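How to Train for Your First 5K When You've Never Liked Running

I signed up for the Bullham 5K on a dare, and I am so glad I did! If you're sitting on the couch with the registration page open, I want to walk you through the plan that got me from puffing up my own street to running the whole thing. It takes nine weeks. All you need is shoes that fit and a watch or phone that beeps.

Step 1. Pick a race and pay for it

Do this first. Mine was in September, which gave me the whole summer to get ready, and having my name on a list got me out the door on plenty of mornings when I would have rolled over.

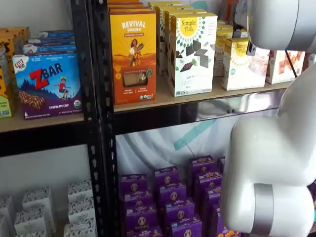
Mahsa Babaei wrote in to say she did it the other way around: she trained for a month in secret, then signed up once she could jog for ten minutes without stopping. She says the pressure of a date would have scared her off. Fair enough! If that sounds like you, swap Steps 1 and 2.

Step 2. Walk, then run a little

Go out three days a week, with a day off in between. Warm up with five minutes of brisk walking. Then jog for one minute and walk for two, eight times over. Jog slowly, slower than you think you should (I got passed by a man pushing a stroller and I waved). If you can't talk in short sentences, ease up.

Stay on this for two weeks. Repeat a week if you need to. I repeated week two and it made no difference in the end.
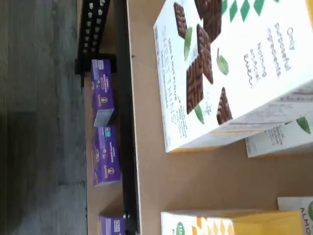 By week three you can stretch the jogging to two minutes and keep the walks where they are. Add a minute of jogging every week after that and drop a repeat or two so the whole outing stays close to half an hour.

Step 3. Find a loop you like

I ran the Dijkstra trail so many times I know every root on it. Flat is good. Shade is better. A loop with a water fountain is the dream.
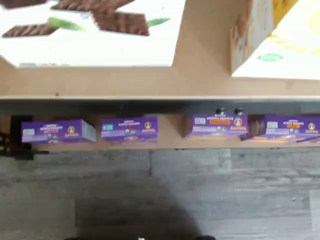

Step 4. Take the last week easy

Two short jogs, nothing in the two days before the race, and bed at a decent hour. Wear the socks you've been training in!

Step 5. Start at the back

There were 541 of us at the line and everybody took off like rockets. Let them go. I finished 256th, grinning like a fool, and I've already signed up for the next one. 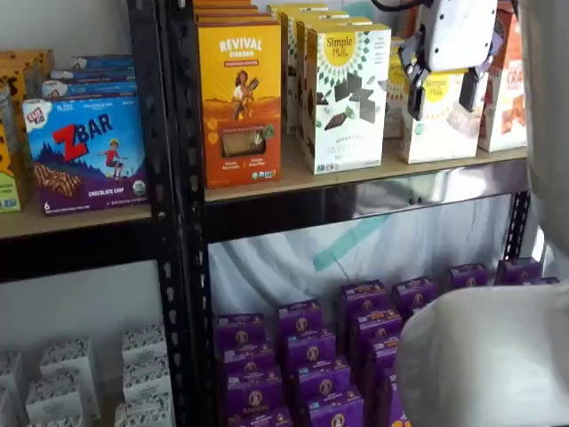 Nine weeks to a first 5K, at your own pace

Related posts
Stretches for Tight Calves
Dukness Hill Repeats for Beginners
My Zastance 10K Recap
What to Do About Side Stitches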